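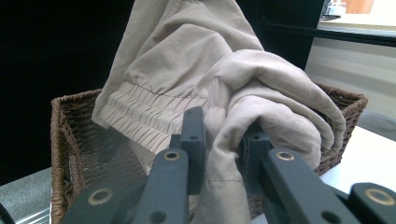 4. First Wash

1. Empty every pocket. The Lalter will find the coin you missed and play it for the full 76 minutes.

2. Close cuffs and buttons. Turn light cottons inside out. 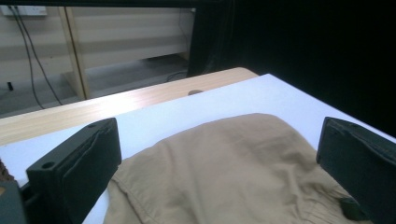 3. Set the dial to 30. Higher settings work too, if you have a smaller relative to dress.

4. Press Start once. Pressing it again cancels the cycle, as does leaning on it.

Note: The door stays locked for a short while afterward. Pulling does not help.

Caution: Do not wash rugs. We mean bath mats too.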